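# Looking after a vacuum flask

A decent flask will last for years if it is washed properly and put away open. Most of the ones that get thrown out have nothing wrong with them except a smell, a stained inside or a worn seal, and all of those can be dealt with at the kitchen sink.

## Before first use

Wash the flask and all parts of the lid in warm water with washing-up liquid. Rinse twice. New steel often has a faint oily taste, and one wash doesn't always shift it. If it is still there, fill the flask with hot water and a teaspoon of bicarbonate of soda, leave it for an hour with the lid off, and rinse again.

## Everyday washing

Empty it the same day. Tea left overnight stains, and milk left overnight is worse.

Use a bottle brush with a soft head. Wire wool and scouring powder scratch the inside, and the scratches then hold stains. Take the lid apart as far as it will go. On the Skutell lids the stopper unscrews anticlockwise and the silicone ring pulls out with a fingernail. On the Nernum ones the ring sits deeper and you need the handle of a teaspoon. Don't use a knife, which nicks the ring.

Many flasks should not go in the dishwasher, whatever size they are. Look on the base. If there is no mark, wash by hand.

Never close a wet flask. Stand it upside down on a rack for an hour, then the right way up with the lid beside it until morning.

## Brown stains

For a 1000 ml flask:

1. Put in two heaped teaspoons of bicarbonate of soda.
2. Fill with water just off the boil, slowly, as it may fizz a little.
3. Leave for three hours, lid off.
4. Brush, empty and rinse until the water is clear.

Old stains may need a second go. Denture tablets work as well and are less trouble, two to a large flask. Keep bleach out of steel altogether, because it pits the metal.
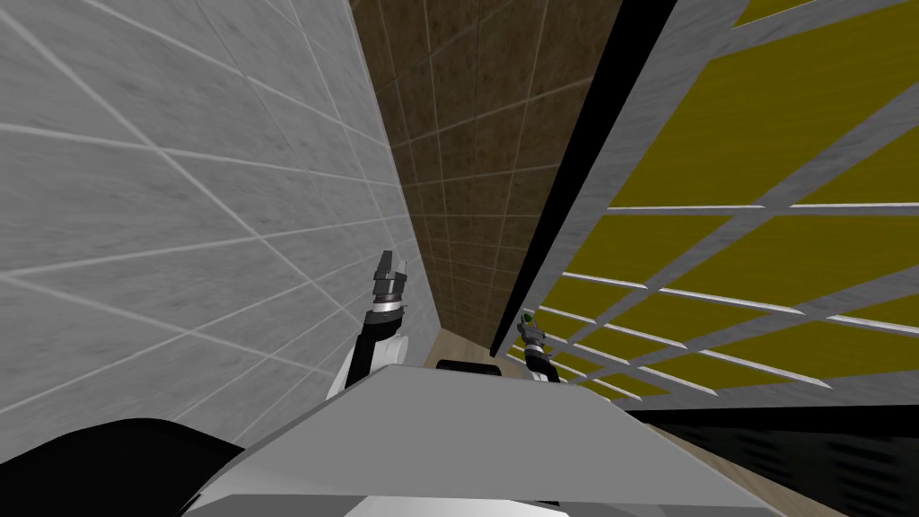

White crust at the bottom is limescale and needs an acid instead. Use one part white vinegar to four parts warm water, leave it for half an hour, and rinse well. Don't mix the vinegar with the bicarbonate. They cancel each other out and you are left with slightly salty water. Citric acid does the same job without the smell, a dessertspoon to the litre.

## Smells

Smells are nearly always in the ring. Soak it overnight in warm water and bicarbonate, dry it, and leave it on a windowsill for a day. If it still smells of soup, replace it. Keep one flask for coffee and another for soup if you have the cupboard space.

## Keeping drinks hot for longer

Fill the flask with boiling water, put the lid on, and wait five minutes before you pour it out and put the drink in. Fill it nearly to the top, as a half-full flask cools much faster. Leave a finger's width under the stopper or it will overflow when you screw it down.

I tested my own in January with a kitchen thermometer. The old Kallio, warmed first and filled to the neck, read 78 degrees after six hours in an unheated porch.

## When it stops working

Fill the flask with boiling water and feel the outside after ten minutes. If the wall is warm, the vacuum has gone and it can't be mended at home. A warm lid by itself only means the seal wants changing.

Glass liners can sometimes be replaced. Listen for rattling before you drink from a glass flask that has been dropped. If it rattles, throw the contents away.

## Spare parts

Rings are cheap and it makes sense to buy two. Measure across the outside of the old one first. Flakel sell lids and rings separately; the part number for the wide-neck ring is 599. It fits the Skutell too, though rather tightly for the first week.

*Updated 12/4/23: citric acid added under limescale, after a letter from Veikko Leinonen. Joonas Seppälä asked about enamel mugs. Wash those the same way, but leave out the vinegar.*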